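Cistix is not dead, but I'm not buying the roadmap either

My feed has spent the week arguing over whether Cistix has been abandoned. One camp says the studio has quietly moved everyone onto something else and the servers go dark in June. The other camp says a huge expansion is coming and the silence is proof of how big it is. I've read both sets of threads so you don't have to, and I think both of them are mostly people guessing at each other.

Some background if you don't play. Cistix is a co-op salvage game from Otmont. You and up to three friends land on a wrecked station, strip it for parts, argue over who left the airlock open, and fly home. It's a good loop. I've put 300 hours into it, a lot of them with the same two people, and I'd recommend the base game to anyone who has friends with a free evening. What I wouldn't recommend is believing anything Otmont says about dates.

The abandonment rumor comes from one place, as far as I can trace it. A player going by Halliday posted that the patch notes had been getting shorter, and included a chart. The chart measured the length of the patch notes. Then somebody noticed that a community manager had taken the studio's name out of a profile, and that was that, the game was dead. By Monday I was seeing it repeated as fact in places that had no link to the original post at all.

Short patch notes can mean a small team. They can also mean somebody got tired of writing long ones. I don't know which and neither does Halliday.

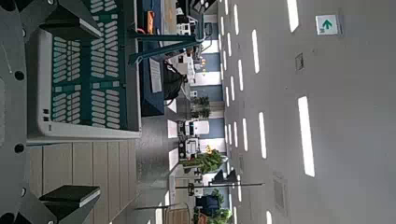

Green crate, wood floor, gray floor beyond.

Otmont's answer was the roadmap, and I have more of a problem with that than with the rumor. It went up with very little explanation. There are 5 boxes on it. Two of them have names and the rest say "More to come." One of the named boxes is the Adden update, which was also on the last roadmap, and on the one before that it was called the "station overhaul" and had the same concept art.

I get that games slip. I'd much rather have a late update than a broken one, and anyone who was there for the launch of the crafting rework will remember what broken looked like (my whole locker turned into left boots). But if you move the same box to the right every time you redraw the chart, people are going to notice, and calling them impatient on the forum is a bad look.

Then there's what Adden is supposed to contain. Going by the post, we get:

A new station with a proper underwater section
A reworked contract board
Persistent crews, so your group keeps its upgrades when the host is offline
"Deeper economy systems"

The third one is what I want. Right now if the host doesn't show up, the rest of us have nothing to do except start over on somebody else's save with starter gear, and we've done that enough times to be sick of the starter gear. If persistent crews ship and work, I'll shut up about the other three.

The fourth one worries me. "Deeper economy systems" has been used in front of me by a lot of games over the years and it has usually meant a second currency. Cistix doesn't have a real-money store beyond the cosmetic packs, and the cosmetic packs are fine, a bit ugly. If I land in Adden and find salvage tokens that you can earn at a crawl or buy by the bag, I'm done. The post doesn't say that will happen. It doesn't say it won't, and three separate people asked in the comments underneath and got no answer, while a question about helmet colors got one in minutes.

I asked Zorica Nikolovski what she made of it. She has run our Thursday crew from the start and is much calmer than I am about this kind of thing. Her view is that Otmont is a small outfit which can't afford to promise anything and can't afford to look idle, so it puts out pictures of boxes. She also thinks I should stop reading the comments. Zdenka Shehu, our pilot, has already moved on to a farming game and told me to call her when the water level exists.

She has a point there. I went back through our group chat and a lot of our Cistix talk lately is about whether we should be playing Cistix. 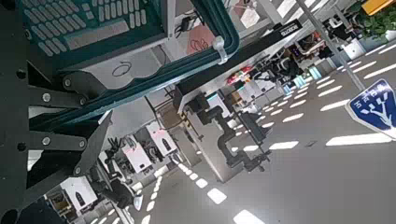

The player numbers get dragged into this as well. The screenshot going around shows a big drop from the peak and people treat it as a death certificate. Look at the peak, though. It was a free weekend. Of course it fell afterward. The number I'd like to see is how many people who own the game still log in during a plain dull month with no event on, and Otmont has never published it. I filled a public lobby on a weekday night without any trouble, for what that's worth, and it isn't worth much. It's one lobby.

What I can report with some confidence is the state of the game today, because I played it last night. Matchmaking took 90 seconds. The bug where the tether snags on door frames is still in there. The bug where the scanner plays its sound twice has been fixed, and wasn't mentioned in the notes, which doesn't help Halliday's theory much. Performance on my aging machine is better than it was in the spring. The loading screen tips still refer to a menu that was removed ages ago. Somebody is working on it, in other words, and they aren't proofreading.

So if you own it, keep playing it if you like it. If you're thinking of buying it, buy it for what's in there now and pay no attention to the boxes. I wouldn't touch the supporter edition, which charges extra for 2 future updates that have neither a name nor a window. I did that once with a different game and I'm still waiting on the second one.

And please, if you're going to post that the servers are closing in June, say where you heard it. I asked four people and they each pointed me to somebody else, and the last one pointed me to a comment I'd written myself, as a question, with the question mark cropped off.

I'll do a proper write-up of Adden when it comes out. I've left the draft title as "Adden, finally" since the first roadmap, and I see no reason to change it yet.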